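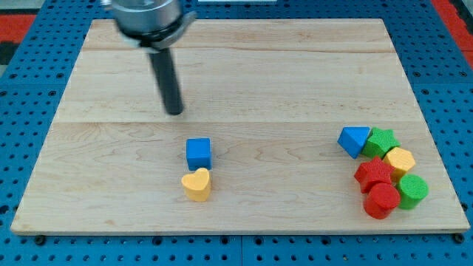
Seretti is looking for a part-time kitchen assistant to join the lunch team from June. We are a small catering firm cooking for two office buildings and a nursery, and most of what we send out is salads, soups, flatbreads and tray bakes. The work is mainly preparation, so you will spend a good part of each shift at a board, a pale maple one much like the board in the photo, and you should be comfortable chopping, peeling and portioning for long stretches. You will also wash up, label tubs and help load the van.

Jobs | Suppliers | Menus | Contact

Posted in June by Wayne Bouchard

Hours and pay

The post is 28 hours a week. Shifts start at 7 in the morning and finish once the kitchen is clean, normally by early afternoon. There is no evening work. We pay weekly, and the rate is the same during the trial period as after it. Lunch is provided on shift. Holiday is worked out in proportion to your hours and we close for the nursery's summer break, so some of your leave will need to be taken then.

What we need from you

You do not need a catering qualification. You do need to have worked in a kitchen before, whether that was a school, a café, a care home or somewhere else. A food hygiene certificate is useful. If yours has run out we will pay for the course and you can do it in work time.

We handle nuts, sesame, milk and egg every day, and the nursery menu is made without nuts. You must be able to follow written allergen sheets exactly and ask if something on them is unclear. Please think about this before applying if you have a serious allergy yourself, and ring us if you want to talk it through.

There is some lifting and the kitchen is up one flight of stairs. You will be standing for most of the shift.

How to apply

Send a short letter saying where you have worked and what you did there. A CV is fine as well but we would sooner have the letter. Put "Kitchen assistant" at the top. Give the name of one person we can ask for a reference, and tell us when you could start.

We will ask a few people in for a paid trial shift of 2 hours. Wear flat closed shoes. Aprons and knives are supplied.

Comments

Jiang: Is there parking near the kitchen? The bus doesn't get in until half past.

Wayne Bouchard: Yes, behind the building, free before 9. We can be a bit flexible on the start if you come by bus, put it in your letter.

tray_bake_70: Would you take someone who can only do term time?

Wayne Bouchard: Not for this one, sorry. We may have something in the autumn.

Home | Jobs | Back to top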